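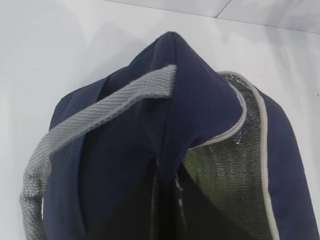 第60期

又到了年底碎碎念的时候。今天是29/12/2023,窗外在下小雨,我泡了一大杯茶,准备把这阵子教机器人干活的事情好好写一写。之前有读者在评论区问,你整天说的"示教"到底是在教什么?嗯,最近教的就是跟保温袋打交道:把袋口弄开,往里放东西,再从里面拿东西出来。听着像幼儿园手工课对吧?我一开始也这么想的!

先说说项目。我们组这边叫Tierney,从十月开始做的,目标是攒够300条能用的示教数据,全部是桌面上的软东西:袋子、包装、带提手的布包这一类。硬的东西去年做得差不多了,杯子方块之类的,闭着眼睛都能遥控(夸张了,闭眼还是会撞桌子)。软的就完全是另一回事。一个深蓝色的保温袋,里面一层银色的铝箔内衬,袋口自己塌下来,皱成一团,提手带子还要搭在上面凑热闹。人伸手一拨就开了,遥控着两根手指去拨,我第一天拨了半个上午。

设备方面,遥控用的是Plureck的手柄,手腕上的画面传到我面前的屏幕。手柄用了两个多月,右边那个扳机已经有点松了,扣下去的时候会"咔"一下,我现在听不到这个声音反而不踏实。录制软件是Tivow,界面很丑,但是它有一个我特别喜欢的功能:录坏了可以一键作废,直接回到起点重来。我这个月按那个键按得手指都有肌肉记忆了。

再说手法。示教有两种路子,一种是直接抓着机械臂的胳膊带着它走,一种是坐在旁边用手柄遥控。带着走的好处是手感直接,碰到阻力你自己就知道;坏处是人站在那儿,胳膊肘老是挡镜头,录出来一堆废片。遥控干净很多,就是没有手感,全靠眼睛猜。我现在的习惯是先用手带着走几遍,把路线记在脑子里,再坐下来正式遥控录。组里也有人觉得这样太啰嗦,上来就录,录得还比我快,唉。

对付袋口,我试出来的顺序是:从袋子靠提手的那一侧进,先看清楚带子压在哪里,能绕就绕;然后找内衬和外布之间那条浅灰色的包边,包边比布挺一点,好夹;夹住以后慢慢往外带,别往上提。往上提的话整个袋子会跟着起来,别问我怎么知道的。铝箔还有一个麻烦,它反光,角度一变画面里就冒出几个小亮点,看深浅很容易看错。我有一次以为已经贴到内衬了,低头一看,手指离着还有好大一截呢。

袋子以外,更磨人的是半透明的包装。白白皱皱的一层,在白桌面上简直跟隐身一样,边在哪里全看那几道浅浅的褶子。好在里面那个圆环样的东西是亮黄色的,一眼就能找到,我就拿黄色那道弧当靶子:两根手指张开,一左一右跨在弧的两边,指尖先对齐,停一下,再往里收。停那一下特别重要!刚开始我总是急,一边下降一边合拢,结果夹起来一嘴塑料皮,黄的纹丝不动。后来我给自己定了规矩,对准之后心里数一拍再扣扳机,作废率肉眼可见地降了。
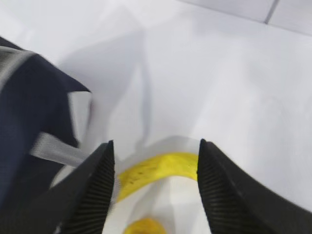
关于数据质量的一点唠叨

我以前觉得示教嘛,动作越漂亮越好,最好一气呵成,像广告片那样。做了这个项目以后想法变了不少。太漂亮的数据,训出来的模型一遇到带子歪一点、袋子塌一点就傻眼。现在我会故意留一些"绕了一下才到位"的片段,比如先偏了,发现,再挪回来。当然真的乱戳一气的还是要删,这个度蛮难拿捏的,我自己前后标准都不太一样,上周翻回去看十月的数据,有9条我现在肯定不会留。

还有就是摆放。每录完一条都要把袋子重新弄一下,换个朝向,换个塌法。这事儿比遥控还累,人会不知不觉偷懒,摆来摆去总是那几种样子。我的土办法是闭上眼睛把袋子抓起来随便一扔,落成什么样就是什么样(包装也照扔)。扔得太离谱够不着的,再往回拖一点点。同事说我像在掷骰子。

节奏上,我一口气最多录7条就得站起来走走。盯屏幕盯久了,深度判断会变差,自己还觉得挺好,回放一看全是蹭着桌面过去的。Bovoler那边的朋友劝我戴头显来遥控,说立体感好很多,我借来试了一个下午,立体感是真的好,晕也是真的晕,晚饭都没吃下去。年后可能再试一次吧,先把坐着的椅子换了再说,现在这把坐久了腰疼。

下一篇想写写两只手一起遥控,一只撑袋口一只往里放。我目前的水平是左右手会打架,撑着撑着就把另一只手也带跑了。如果你们谁有练双手的好办法,评论区教教我!好了,茶凉了,我去续一杯,大家新年快乐。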